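Plates keep sliding about in wire rack, and grey film on white table — what am I doing wrong?

Posted by Latifa Mahrous in Kitchen & Washing Up
767 views

Moved into a flat in January, no dishwasher, no draining board either so I wash up and then stand everything in a wire rack on the table next to the wall. Two problems really. First one, plates. They're the light rimmed sort, not china, set of mixed colours. If I put them all in one after the other they lean back on each other and the middle ones are still damp next morning. Ends up with me leaving one out flat on the table, usually the green one as it's the last washed.
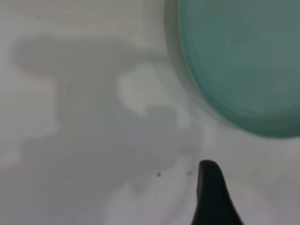 The green one, flat on the table

Second problem is the table. Pale top, looks fine at night, then in daylight its all smudges and little specks. I've wiped it with washing up liquid, then with a spray from Fumau, then plain water. Still there. Is it the plates doing it or the cloth or what? Don't want to wreck the surface, it was here when I moved in and the deposit is 400 quid.

Thanks in advance, bit desperate, in-laws coming.

Ehab Chraibi
Had the same rack problem. Leave a gap. Sounds daft but use every other slot if you've got enough of them, and if you haven't, do two goes — dry the first lot with a tea towel and put them away, then rack the rest. Plates that nest that close hold a line of water between the rims and it just sits there. Lightweight ones are worse in my experience, they tip back onto the one behind whatever you do.

Also don't leave one flat. Water gets under the foot of it and you get a ring on the table. If theres really no room, lean it on something or put it on a folded towel.

On the table, I think it's the washing up liquid. People use miles too much. Then the spray goes over the top of that and you're polishing soap. 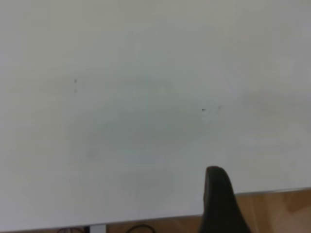

Pale tops show everything, mine's the same, and I spent a whole winter blaming the cloths. Try this first. Warm water, one drop of liquid, wring the cloth right out, wipe, then go over it again with clean water and dry it straight off. For the faint streaks that run sideways I'd go across them with a dry microfibre, not along. The tiny dark specks are another matter, could be crumbs, could be little marks in the top itself. Fingernail test — if you feel a bump it'll lift with a bit of bicarb paste left on 6 minutes. If it feels flat or dips in, leave it alone and tell the landlord now so you don't get charged.

No scourers!! Not even the "gentle" ones.

Toretti
what he said about gaps. also turn the rack so the plates face the window, mine dry in 40 mins like that

Gebru
Slightly disagree on the tea towel, they never get properly clean and you just smear it all round again. Air dry is better if you can get the spacing sorted. Big ones at the back, small at the front is what you normally hear but if they're all one size it makes no odds, so start from the far end and stop before it's full.

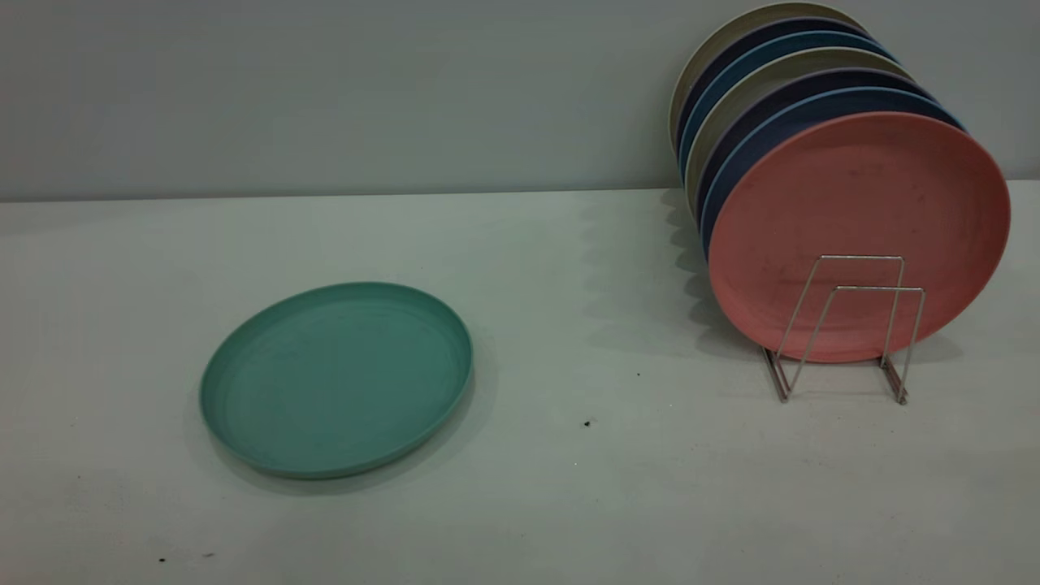 And put a tray or a mat under the rack, whatever you go for. Most wire ones have nothing to catch the drips so it all goes on the table, dries there, and there's your film. Hard water area? Then that's half your smudges. Bit of white vinegar in water gets it off but patch test first, and not if the top is any kind of stone. I got a cheap silicone mat, Ketier I think, rolls up and goes behind the bread bin. Rinse it once a week or it goes slimey.

Latifa Mahrous
Thanks all. Did the fingernail thing, two of the specks came off, other ones flat so have emailed the landlord. Mat ordered. Will try the gaps tonight.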